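Gallery: The White Table at Skudcombe

Posted 2020-06-27

The white table came to us when the Getura cafe closed its upstairs room. It is a plain table with a white top, and it had spent years under a cloth before we got it. We use it for sorting small things: jars, tins, cups, craft supplies, whatever comes out of the cupboards and has to be looked at before it goes back.

This page covers the first round of clearing at Skudcombe. The cupboards along the back wall had not been gone through since we moved in, and the shelf above the sink was worse. We did the work over 2 afternoons and brought everything to the table a little at a time. The pictures are grouped by stage, and more will be added after the second round in September.

A note on the layout. We keep the middle of the table open and push the things we are not dealing with yet toward the far side. It sounds fussy, but the room is narrow and there is no second table. Anything set on the floor gets kicked.

1. The top, with a jar and other things moved back 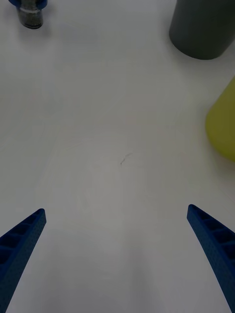
2. Notes on the surface

The white top is smooth and matte, and it shows everything. The smudges and wipe marks across the middle are faint but they catch the light. There is also a small dark squiggle of a mark, thin as a hair. The center of the table looks brighter than the corners.

We have tried dish soap, baking soda paste and a cream cleaner from the Damasceno hardware store. The cream cleaner left the fewest streaks. A dry cloth straight afterward helps more than a second coat of anything. Please don't use the green scouring pads on it — they dull the finish and the dull patches hold dirt.

3. Things along the far side

The little glass jar with the blue cap is on the left, with something dark gray and speckled inside. The larger dark gray piece on the right is round at the base, and next to it is something yellow-green.

Small jars like this one are worth keeping if the cap still closes tightly. We put a strip of masking tape on each one and write the contents and the shelf number in pencil. Pencil lasts longer than marker on tape and can be changed. If the contents can't be identified, the jar goes in the tray by the window until someone claims it or it gets thrown out.

4. Where it all goes

The cupboards now have 7 shelves in use. Glass is on the bottom two, cups and canisters are in the middle, and the light things are up top. The shelf above the sink is for cleaning supplies only.

Boxes marked Sketdale go to the other building. There were 8 of them at the end of the first round, mostly duplicates and lids. If you are driving over, the boxes are stacked inside the side door and the key is on the usual hook.

5. Still to do

The drawers under the window have not been touched. One of them sticks and will need the runner taken out and waxed. We are also short of jars with wide mouths, the kind that take a full-size scoop, so if you have any spare, leave them on the bench in the hall with the lids on.

The table itself needs new felt pads under the legs. A pack of 40 is in the tool drawer, left over from the chairs, and the size is right.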